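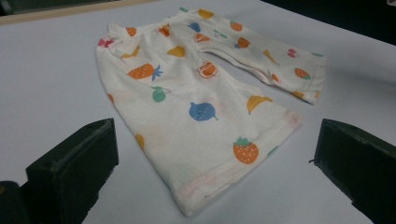 4.3 Installing the seat cover on the rear bench

The Viltness cover fits rear benches in Skemico sedans and wagons built with the split backrest. The fabric has to lie flat before it goes on the seat, so spread it out on a table first. Thin knits wrinkle easily, like the baby pants with the fruit print, and the bunching you see at their elastic waistband is normal along the elastic edge of the cover too.

Parts needed: cover, 12 hooks, two anchor straps (part 2571).

1. Park on level ground, switch off the ignition and open both rear doors.

2. Pull the front edge of the bench cushion up until the clips release. Lift the cushion out.

3. Slide the cover over the cushion, with the Drendska label facing the rear.

4. Pass the seat belt buckles through the slots. All buckles must stand clear of the fabric.

5. Fit the hooks to the cushion frame, working from the center outward.

6. Tighten both anchor straps — do not use pliers.

7. Refit the cushion and press down until the clips lock.

CAUTION: Do not cover the side airbag openings in the backrest.

Note: Check strap tension after the first 300 miles. If the cover has shifted, repeat steps 5 and 6.

For cars with the heated bench, go to page 61 before starting.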